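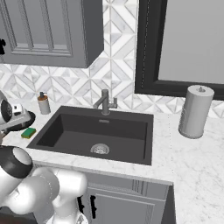

Stemum parachute recovery unit for multirotors

Sold by Clostbridge. Made by Engebretsen.

We held off stocking parachutes for a long time. Most of the ones we were offered came with a glossy leaflet and a claim that they would save your aircraft from anything, and most of them had plainly never been thrown out of a real aircraft in a real wind. The Stemum is the first we have been willing to put on the shelf, and we still have reservations. They are set out below, mixed in with the specification.

What it does

The Stemum sits on top of the airframe and watches for a fall or a tumble. When it decides the aircraft is no longer flying, it cuts power to the motors and pushes out a canopy with a compressed spring. You can also fire it by hand from a separate transmitter.

It will not prevent a crash. Your aircraft will still come down, somewhere you didn't choose, and the wind will have a say in where. The point is that it comes down more slowly. If you want your camera to survive, buy a good case for the camera as well.

Specification

Maximum take-off weight: 15 kg
Lowest deployment height claimed by the maker: 18 m
Release: spring, no gas cartridge
Power: own battery, separate from the aircraft
Manual trigger: included
Motor cut-off lead: included
Spare canopy: not included
Warranty: 2 years, canopy excluded

About that deployment height

The 18 m figure is the maker's, and it is for a drop from a hover in still air with the unit mounted dead centre. Very few failures are that polite. An aircraft that loses one arm will usually roll over before it starts to fall, and the canopy has to clear the spinning frame before it can fill. We would plan on needing a good deal more height than the leaflet says, and if most of your work is low down over roofs or hedges, we doubt this product will do much for you. Spend the money on maintenance.

We asked Engebretsen for results from drops with the aircraft already tumbling. They sent us a summary. We asked for the full set and are still waiting.

The automatic trigger

Every maker of these things says their trigger never fires by mistake. Engebretsen says it too. In our own flying the unit has behaved itself, but we fly gently and mostly on calm mornings. Hard stops, fast descents and sudden gusts are where we would expect trouble, and a canopy opening when nothing is wrong is a fault in its own right.

There are three sensitivity settings. The leaflet recommends the highest. We suggest starting on the middle one and flying your normal routine with the spring locked and the log switched on. If the log shows a trigger event and you were flying normally, turn it down. If it still does it on the lowest setting, send it back to us and we will refund you.

Will it fit?

The base plate has slots for the common bolt patterns and comes with a set of straps. Use the bolts. The straps are fine for trying the position, but we don't like them for flying.

Check these before you order:

A clear, flat area on top of the airframe. If your satellite antenna is already there, it will have to move, and you will need to calibrate again afterwards.

Nothing above the lid. Masts, lights and top-mounted cameras are all things a line can catch on.

A flight controller that accepts an external motor cut-off. Without it the propellers keep turning while the canopy opens, and you can guess how that ends. If you aren't sure, ask us before buying.

Enough spare lift. Include the unit when you work out your take-off weight. People forget, then write to tell us their flight time has dropped.

Repacking

The leaflet says the canopy can be repacked by the user in a few minutes. It can, by someone who has done it many times on a clean bench. Your first attempt will take far longer, and a badly folded canopy is worse than none, as you will be flying as though you have one.

There is a repacking service at our Kisport workshop. We inspect the lines, test the spring and reset the log. A canopy that has been soaked, dragged over gravel or opened in a tree should come to us whatever it looks like. Water is the one we see ignored most often. Please don't dry it on a radiator.

The maker rates the spring for 100 releases. We have no way of checking that, and we would replace it well before then.

Does it help with permission to fly?

Perhaps. You will find sellers who say that fitting a parachute opens the door to flying over people. Be careful with that. Whether a recovery unit counts for anything depends on your aircraft, your operation and what your authority has agreed to, and a part on its own doesn't carry an approval with it. The Stemum comes with a maker's test statement. It is a statement by the maker. Read it, attach it to your application if you like, and don't book the job until you have an answer in writing.

In the box

Stemum unit with canopy fitted
Base plate, bolts and straps
Motor cut-off lead
Hand trigger with neck cord
Charging lead (no plug)
Packing tool
Printed leaflet

The neck cord is flimsy. Most buyers replace it.

Delivery and returns

Units are sent with the spring locked and the battery part charged. Leave the red locking pin in until the unit is bolted down. Returns are accepted if the canopy has not been released. Once it has been opened we can't resell it as new, so a used canopy is charged for.

Prices are on request, and they changed in January. If you have an older quote from us, ask for a new one before sending an order.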